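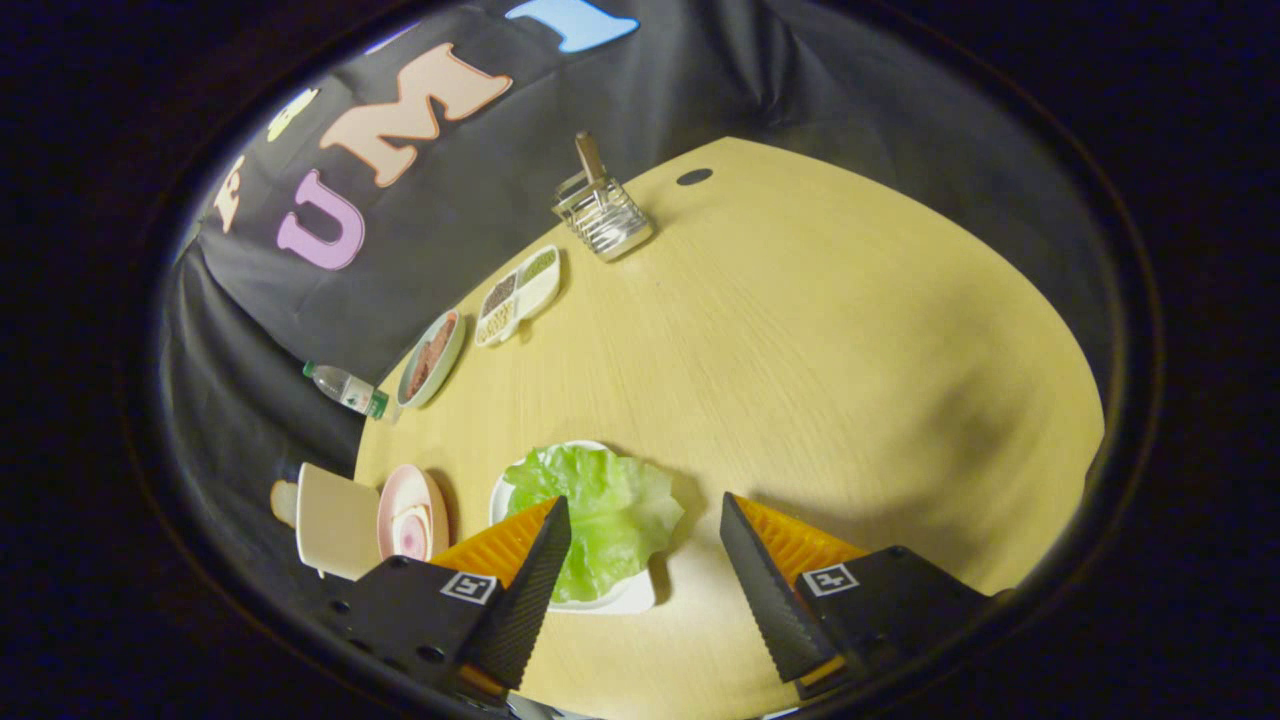 Lettuce wrap

A lettuce wrap is a dish in which a leaf of lettuce takes the place of bread, a tortilla or a pancake. The leaf is laid flat, a filling is set near the middle, and the whole is folded or rolled and eaten by hand, usually over a plate and usually with a napkin close by. Cold versions are filled with ham, cured meat, sliced sausage or cheese. Hot versions, which are older and have better manners, are filled with grilled or minced meat, rice and sauce.

The term covers several unrelated traditions that share a leaf and little else. It is also used on restaurant menus for a hamburger with its bun taken away, for which the customer is sometimes charged extra.

Name

In American English "lettuce wrap" is the common form. "Lettuce cup" describes a leaf that is left open and filled like a small bowl, although cooks use the two names loosely and the difference tends to disappear at the first bite. "Lettuce roll" is heard less often and may mean a roll of meat with lettuce inside it, a separate dish with the same ingredients in the opposite order.

History

Wrapping food in leaves is far older than any record of it, and claims about who did it first should be read with patience. In Korea, ssam, a mouthful of rice, meat and seasoned paste folded into a leaf, has a long history and remains an everyday food. Chinese cooking has its own lettuce-wrapped dishes, among them finely chopped meat or poultry served beside a stack of trimmed leaves. In Vietnam, fried rolls and savory pancakes are often wrapped in lettuce with herbs before being dipped in sauce.

The cold lunch-meat version is a later arrival in the United States, where it spread with the low-carbohydrate diets of the late twentieth and early twenty-first centuries. It has no known inventor, and no town has asked to be considered.

Choice of leaf

Butter lettuce is soft, bends without cracking and forms a natural cup. Its leaves are small, so that a person with a real appetite may go through most of a head. Green leaf lettuce is broad and crinkled, and a single outer leaf can easily be larger than the plate it is served on. Its ruffled edge holds sauce well and holds water even better. Iceberg is crisp and nearly tasteless, qualities that its supporters and its critics both mention first. Romaine is long and narrow with a stiff rib, and behaves more like a boat.

Outer leaves are preferred for wrapping. The pale inner leaves are too small and curl the wrong way, and generally end up in a salad the next day.

Preparation

The leaf is washed in cold water and dried completely. Most failures begin at this stage. A damp leaf lets ham slide out of the back while the eater is attending to the front. The thick lower part of the rib is then shaved down or cut out, leaving a notch that is overlapped when the leaf is rolled.

For a cold wrap, the meat is laid on in a single layer, away from the edges. Round slices suit the shape of a broad leaf. Sausage cut into small pieces tastes as good but needs something sticky to hold it, such as soft cheese or mustard. The sides are folded in and the leaf is rolled away from the cook, starting at the rib end. Two leaves, laid so that they overlap, make a stronger wrap and are recommended for guests and for anyone wearing white.

Serving

Lettuce wraps are often served unassembled, with the leaves on one plate and each filling in a small dish of its own. This arrangement is described as sociable. It also moves all of the labor, and all of the blame, to the people eating. Leaves are best kept near the center of the table, since everyone needs them, and the meats may go wherever there is room.

Water is a common accompaniment to the cold version. Sauce is served on the side, where it stays only briefly.

Storage

A finished wrap keeps poorly. Salt in the meat draws moisture from the leaf, and a wrap made on Sunday evening for Monday's lunch will be limp by noon. Washed leaves rolled in a clean towel keep for several days in the refrigerator, and the fillings can be packed separately. Lettuce wraps should not be frozen. Thawed lettuce is technically still lettuce.

Nutrition

Lettuce is mostly water and adds very little energy to a meal. The total therefore depends almost entirely on what is put inside, a point sometimes lost on diners who regard the leaf as a kind of pardon. Ham, cured meat and sausage can be high in salt, and a wrap made from them may contain as much of it as the sandwich it was meant to improve upon.

Regional customs

In Bernthorpe, a lettuce wrap supper is held each November, well after the local lettuce season has ended. The leaves are brought in by truck. The supper draws some 1000 people, and the printed program has for many years included a short note on the proper way to fold, which differs from the note of the year before.

See also

Lettuce sandwich
Open sandwich
Spring roll
Stuffed cabbage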